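Gradon is a mobile operating system for low-cost phones, built by Plernel and first released in January. It is remarkably small: the whole system fits in 375 MB, and it runs happily on handsets that larger systems left behind years ago!
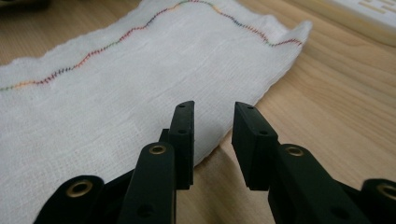 Which phones can run Gradon?
Any handset on the Plernel support list, which stood at 213 models on Fri 30 April.

Updates go straight to the phone without waiting for the network operator, a real joy for owners of older models. Almost 80 per cent of users were on the newest version within a month.
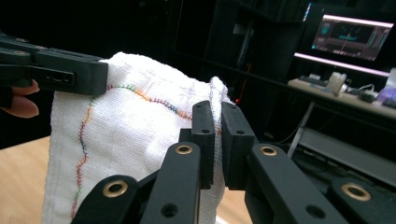
Apps come from Yimyam, the built-in store, which opened with 200 titles (the offline maps are superb). A tablet edition, Zadside, shares the same core and adds split-screen working and a wider keyboard.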